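Start | Spiele | Jobs | Kontakt

Testspieler gesucht: geschlossene Beta von »Clidel«

Gistier sucht 200 Testpersonen für das Mobilspiel Clidel. Geprüft werden Serverlast und Gruppensuche. Testbeginn: September.

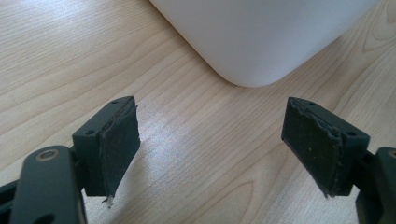 Mnguni fragt, ob Zweitkonten zulässig sind. Sie sind es nicht.

Voraussetzungen:
- Mindestalter 18 Jahre
- 560 MB freier Speicher
- stabile Internetverbindung
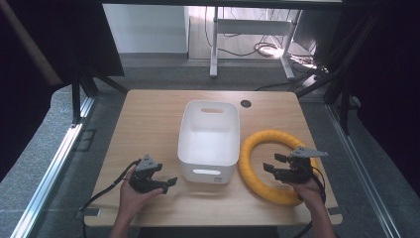 Ablauf

Nach der Anmeldung wird ein Zugangscode verschickt. Fehlerberichte sind im Formular zu erfassen.
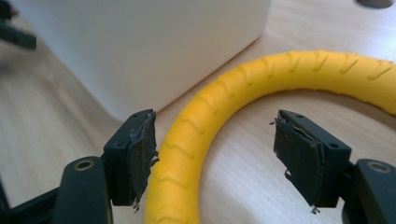 Berichte ohne Angabe der Geräteversion werden nicht ausgewertet.

Zuletzt aktualisiert: August
© Gistier | Kontakt | Nach oben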